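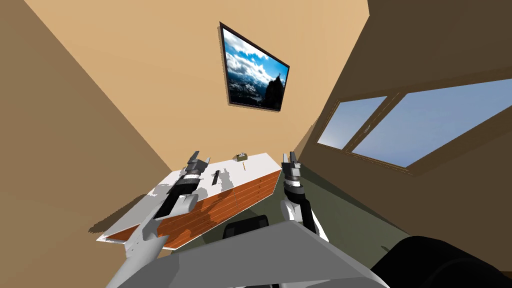 Left gripper open over the white top, right one held off to the side.

Print this page | E-mail this page

Desk tidying tips from the Ormsby robot club
Rochelle Grimshaw

Our club runs its tidying task in the simulator before anyone books the real arms. These tips come from 7 sessions.

Put the small box near the back and leave it there. Work on the long thin things first.

Bring the gripper in from above with the fingers open. Stop, check the angle, then go down.

Look at the shadows on the top. They help you judge height.

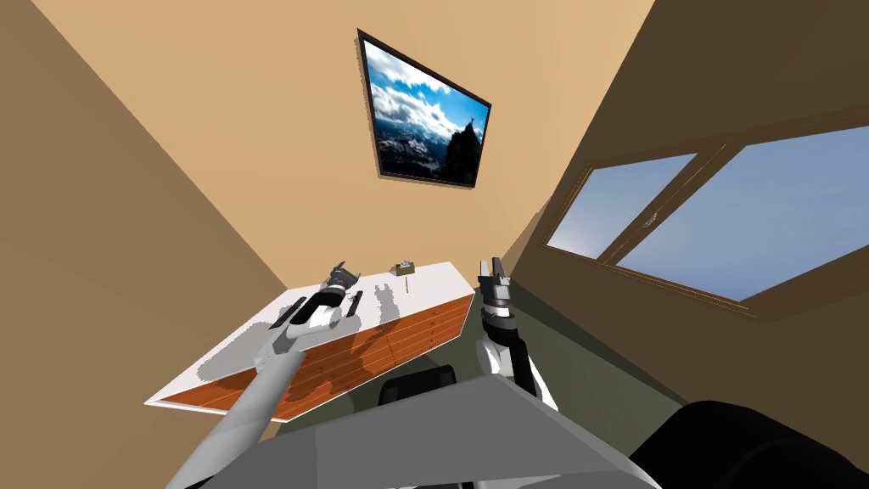

Two dark strips on the white top, with the left gripper close by.

Park the spare arm clear of the furniture. Save your start position under a new name every time.

Comments

Gitell: Does the order matter if you only use one arm?

Rochelle Grimshaw: Not much. I'd still leave the box till last.

Endarstead: We lost a whole run in March by saving over the start file. Good tip.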